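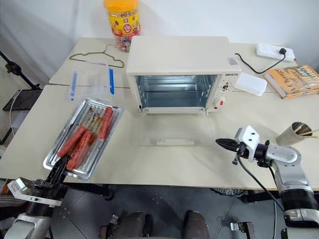

How to take over an ad account from someone who is leaving

By Meifang Xie

Sooner or later the person who runs your company's online ads gets a better offer. You'll hear about it in a hallway. Then you'll be handed a login, a spreadsheet called "FINAL new (2)", and a calendar invite for a half-hour handover that keeps moving.

I've inherited four ad accounts this way. The most recent was at Sinport, where Stavros Lambrakis had run everything on Zesik for years and was off to head a whole department at a competitor. He was very gracious about it. He also had the billing alerts going to his personal email. The steps below are the ones I used there, in the order I wish I had used them.

Step 1. Get admin rights before the farewell lunch

Ask for your own admin login while your colleague still has theirs. In Zesik this lives under Settings, then People, then Roles. You want "Owner," which can add and remove other people. "Manager" sounds important and can't do much beyond pausing a campaign.

Log in with it yourself, on your own computer, and open the billing page. If the billing page loads, you're the owner. If you get a gray box telling you to contact your administrator, go back and try again while your administrator is still in the building.

Step 2. Write down who else has access

Export the list of users. Ours had 13 names on it, including Yichen Feng, who had moved to the warehouse side long before and was surprised to learn that he could spend our money.

Go down the list with your colleague and mark each one keep, remove or ask. Don't remove anything yet. Some of those names will turn out to be holding up a report that somebody reads.

Step 3. Find the automatic rules

Most ad accounts have rules running in them: raise this bid on weekends, stop that ad when it costs too much, email Shengli in finance if the daily spend goes over the cap. The person leaving wrote them one at a time, usually late, usually annoyed, and remembers maybe half.

Open Tools, then Rules, and set the filter to All. It defaults to Active, which hides the ones that are asleep until the holiday season. Copy each rule into a plain document with the following:

What it does, in one sentence
What sets it off
Who gets told
Whether it still makes sense

That last line is where the conversation gets good. Stavros had a rule that cut our bids in half every September. Neither of us could work out why. I left it alone for one September, out of respect, and then deleted it.

Step 4. Check the card

Look up which card pays for the ads and when it expires. If it belongs to the person leaving, or has their name on it, talk to finance now. Replacing a card takes five minutes. Getting finance to issue one is a different kind of project.

Add the new card as a backup first. Let one charge go through on it, and only then take the old one off. If a payment fails, Zesik pauses every campaign in the account, and they don't restart on their own once you've paid.

Step 5. Save the history

Download at least two years of results by month and by campaign. Put the files on a shared drive with names a stranger could follow. Take a copy of the change log as well. Ours only went back 30 days on screen, though the export went back much further, for reasons best known to Zesik.

Step 6. Change nothing for a while

You'll have opinions. You'll see 11 campaigns with nearly the same name and want to fold them into one by lunchtime. Please wait. The bidding system has learned from the setup it has, and a big shuffle sends it back to school at your expense. Watch it for a few weeks, write your ideas down, and change one thing at a time – a week apart if you can stand it.

Exceptions: ads for things you no longer sell, and links that go to an error page. Turn those off today.

Step 7. Close the old login

On your colleague's last day, once the final call is done, move any reports they own over to you and then remove their account. Do it in that order, as Zesik deletes a user's scheduled reports along with the user. Our sales director, Sérgio Cardoso, lost his morning numbers that way and mentioned it to me a few times.

Change the password on any shared inbox too, and move the billing alerts to an address that belongs to the company.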